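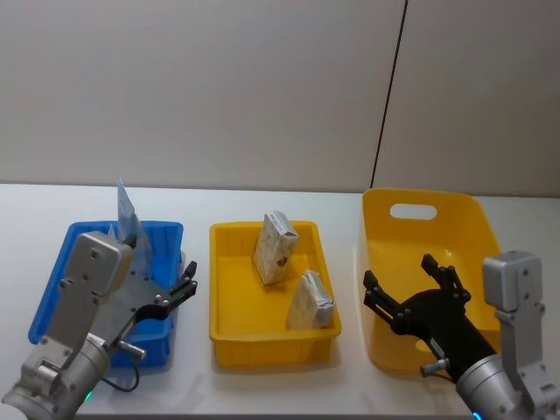 This report is about comments on fan blogs for the fantasy series Zandetti, and about why some posts receive many answers and others receive none. I read two blogs, Drerkard and Cuautle, and took 50 posts in total, all from the second season. Every comment went into one of three groups: questions, opinions, and greetings. When a comment was both a question and an opinion, I put it with the questions.

Posted in: Student Projects / Media and Writing

The 50 posts had 1,124 comments together. Opinions were the largest group on both blogs. Drerkard writes long recaps – often with family trees of the characters – and its readers mostly correct small mistakes.
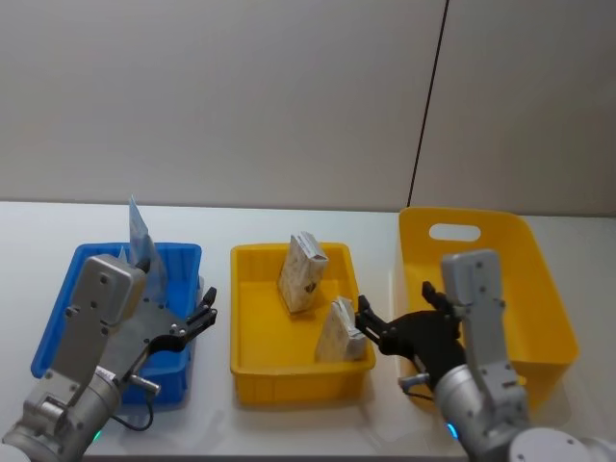 Cuautle publishes shorter posts, and it finishes almost every one with a direct question to the reader. These posts received more comments, but the comments were short. I had expected that the length of the post would matter most. In my material the last paragraph mattered more.

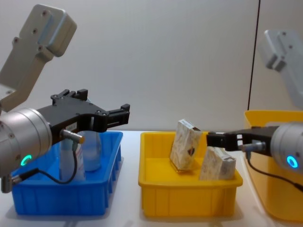 Figure 1. One gripper over the blue bin, the other in the yellow bin.

For the practical part I opened my own blog, Zedard, in January and wrote 10 posts about the first season. Five ended with a question and five did not. The posts with a question got comments from strangers. The other five got only two, both from my classmates, and I left those out of the results. 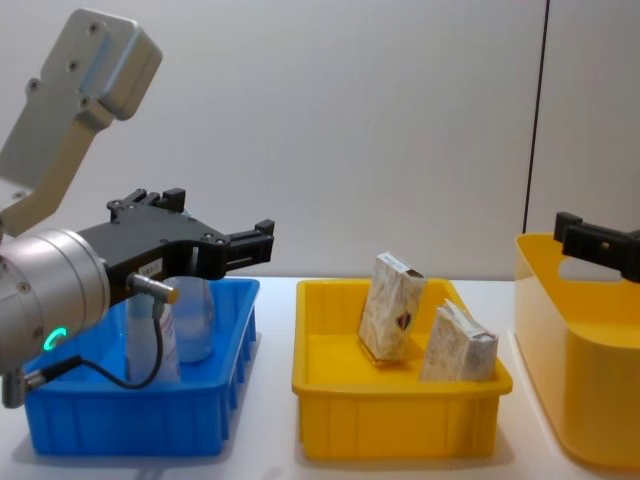 Figure 2. Black gripper above the blue tray.

A weak point is the sorting, which I did alone. Some jokes were hard for me to understand, and a second reader could have placed them differently. I also did not look at comments which the blog owners had deleted.

Submitted October 23, 2025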